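Notebook, July, started just after lunch

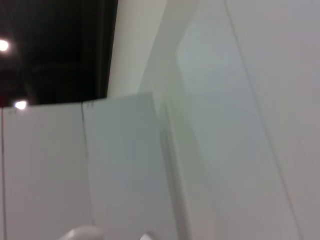

**Zurnden Workshop, Fit-out and Partitions Group**

Panel wall, bay side. I said last month that I'd stop writing about the seam. I am writing about the seam.

It runs down from the top edge, a bit wavy, with a small dark notch right at the top where the two sections meet. The drawing has a straight line there, so one of us is wrong and I have a feeling it won't be the drawing.

Went along it with the feeler gauges as far as I could reach off the low steps. Top is the worst, it closes up a little by chest height, then opens again out of spite. Plumbed the left section: fine. Plumbed the right section: fine, if you hold the level the way Zoson's fitting sheet tells you to, and less fine if you hold it like a normal person. Wrote down the normal person's reading.

Things tried today:

- Backed off the two top fixings on the right section half a turn and nipped them up again. Seam moved. Moved back over tea.
- Packer behind the left section, 8 mm. Too much. Took it out, and it is now in the tin marked "washers", sorry.
- Pressed hard with the flat of the hand and swore. Best result so far, but hard to specify.

Ceiling lights: with just these on, the top edge reads as a hard line against the dark, which is handy for sighting along. It climbs slightly towards the right. Whether that's the panel or where I was standing I can't say, so somebody please put a string line on it before we order trim. Sadowski quoted us for 70 lengths of the cover strip, minimum order, and we need perhaps three. I have asked if they'd do fewer. They have asked if we'd like the brochure.

Colour: the pale grey is meant to be the same across both sections. It goes a bit bluer to the right. Could be the light, could be two batches. Check the labels on the back before anyone brings up repainting, and please don't bring up repainting near me. The cream upright beyond it is a warmer shade again and will make whatever we choose look like a mistake.

Budget line for this wall stands at 1,331 and I'd like it to stay there. Filler is cheap. Filler is also what the Narstead job did, and we all went to look at that one.

To do: string line, labels, fish packer out of washers tin, longer steps. Leave the top fixings alone until I'm back in, they're at a setting I quite like.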